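Dunmore Furniture Words

Version 3, last touched 5/13/22

A list of 611 words people use for furniture, with the spelling they used, the spelling they probably meant, and a plain gloss. It grew out of an argument over whether a "credenza" is a real thing or a sideboard with ambitions. The argument is still open. The list is at least tidy.

What you get

Two files. words.tsv has one entry per line: headword, variants, gloss, source code. sources.tsv explains the source codes, most of which are mine and one of which is Lionel Ackroyd's. His is the one that makes sense.

Where the words came from

Classified ads, estate sale flyers, and the back pages of old Fedau catalogs, typed in by hand over one long August. Phone numbers and street names were dropped. Prices were dropped too, after they started making me sad.

Glosses are short on purpose. "Table" took five drafts and ended up as "a flat top held up off the floor, for putting things on." Doaa Tazi wanted legs in there. I pointed out pedestal tables, and she pointed out that I was being tiresome, and both points were accepted.

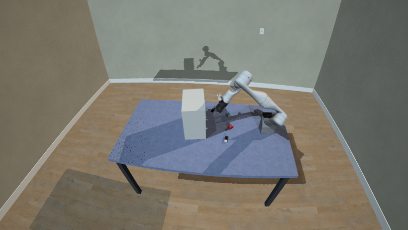 Entry "table": a rectangular one, with things on it.

Known problems

"Chester drawers" is listed as a variant of "chest of drawers." Please stop reporting it. It is the reason the variants column exists.

"Davenport" has two glosses, a sofa and a small desk, and they will never be reconciled. If your parser expects one gloss per word, your parser has my sympathy.

"Ottoman" sorts before "Otoman" in some tools. I don't know why and have decided to be at peace with it.

Using it

Fine for spell checkers, search boxes, and settling things at dinner. Poor for anything legal. The Asteck import script still wants the old column order, so swap columns two and three before running it.

Free to use and change. If you add words, send them along with the ad text they came from, typos included.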